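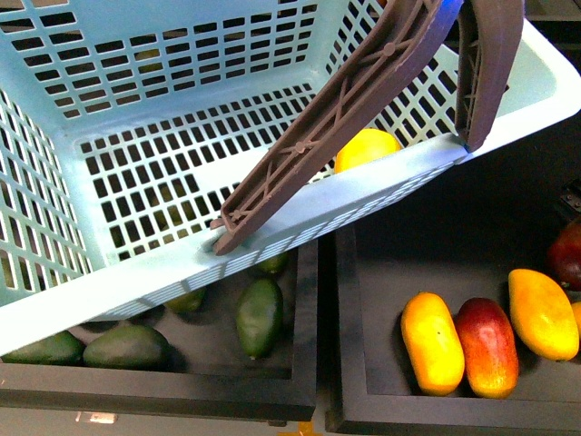 About Trustum Laundry Services

Trustum provides linen and garment care to hotels, clinics and boarding schools. The company was founded by Esperanza Aranda and operates from 2 plants, which together serve 700 client sites.

Each plant processes up to 4,000 pounds of linen per shift. Orders are sorted, weighed and recorded on arrival.

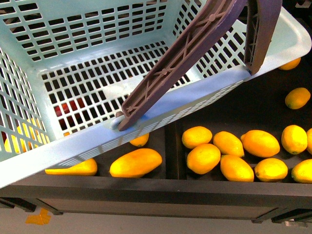
Collection routes are managed by Gus Fitzsimmons, Director of Operations. Clients under contract receive 3 pickups per week. Requests for service should be addressed to So-yul Bang in the Client Accounts office.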